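Britach House to Extend Opening Season

Britach House, the former seat of the MacLeod family, will open to visitors from April this year, with longer hours and access to a group of private rooms that have been closed to the public until now. The trustees of the estate confirmed the arrangements in January 2020.

The newly opened rooms are on the upper floor of the east wing and include the morning room, a dressing room and the small library in which the family kept its letters and estate papers. Admission to these rooms will be by timed ticket, with up to 200 visitors admitted each day. Tickets for the house and grounds may be bought at the gate or reserved in advance.

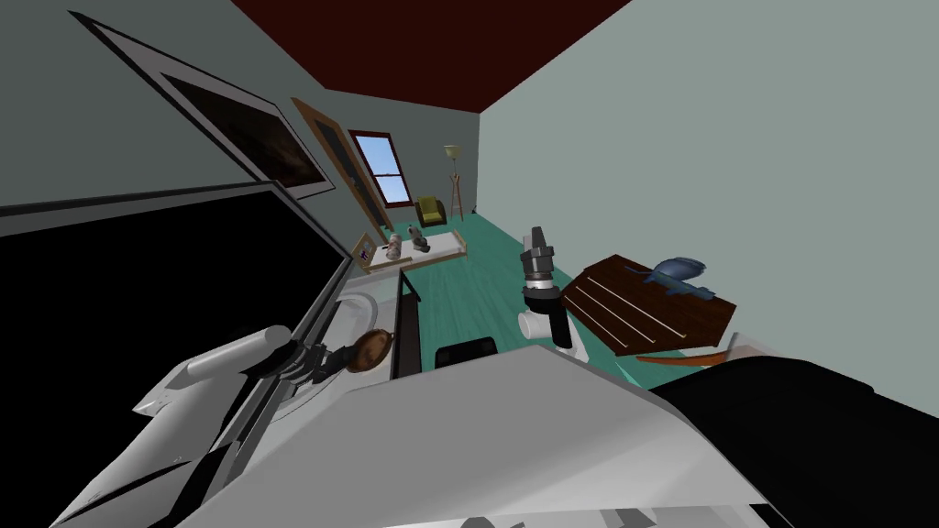
A round bowl near the edge of a white surface, with a teal-green plank floor beyond.

The library holds 500 volumes, most of them on travel, botany and the sea. A selection of the letters will be on display throughout the season, together with household account books that record the purchase of linen, candles and garden seed.

"Visitors have long asked to see the rooms in which the family spent its days," said Lajos Győri, director of the estate. "We are pleased to open them, and we ask all guests to follow the marked route — the original staircase is narrow and must be used in one direction only."

The walled garden and the shore path to Dirergate Cove will remain open on the same terms as last year. The path is 300 yards long and includes several steep sections. Dogs are welcome on the path if kept on a leash but may not enter the house or the walled garden.

Schools and other groups should contact the estate office before traveling. The tea room in the former stables will serve lunch and light refreshments on all days when the house is open.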